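Jan 30, 2023

Woke up before the alarm again and lay there listening to the boiler click. Got up at ten to six. Porridge, coffee, the last of the plum jam from October. I meant to do the meter reading before work and did it after instead: 2321. I wrote it on the back of the Vamus envelope so it will be there when they dispute it.

The bill itself came Saturday. $329 for the two months, which is more than I had set aside. I called at lunch and was on hold for most of it. The woman who picked up said the last reading was estimated and that I could send in my own, so tomorrow I'll do that and see what they say. I moved $60 out of the vacation money for now. I don't like doing that in January but it's only a loan to myself.

Walked home by way of Waltside. The bakery is still closed and there is brown paper on the inside of the windows, no sign up. The hardware store had weather strip, the foam kind, and I bought 2 rolls for the back bedroom window. Put one of them on after supper. The old strip came away in crumbs and I had to scrape the glue off with a butter knife, then wipe the whole channel down with vinegar. The window closes tighter than it did. I'll know more when the wind comes around to the north.
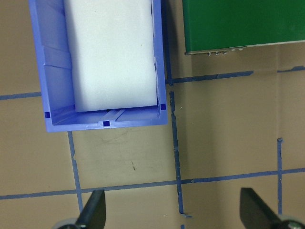 The second roll can wait for the weekend, and so can the door to the porch, which needs something thicker along the bottom. I measured it and then lost the piece of paper, so I'll have to measure it again.

Supper was lentils with the end of the sausage. Too much salt. I ate it anyway and have enough for tomorrow.

Started the Halilović book from the library, the one about the river towns. I read the first chapter twice because I kept drifting off the first time. It gets better once he stops talking about his method and gets to the ferry. There is a good page on how the ferryman's wife kept the accounts in pencil and went over them in ink only when the money was in hand. I might try that with the household book.

The Sesby bus was late both ways, seventeen minutes in the morning. I stood in the shelter with my collar up and got to work cold and stayed cold until ten or so. I should take the heavier coat tomorrow even if it doesn't fit over the gray sweater.

Need to do this week: send the reading, return the two overdue books, call the dentist, buy onions and lamp oil. Also find the tape measure, which was on the kitchen shelf on Friday and is not there now.

Left knee sore on the stairs. Snow a little after nine, very fine, not sticking. Bed at half past ten.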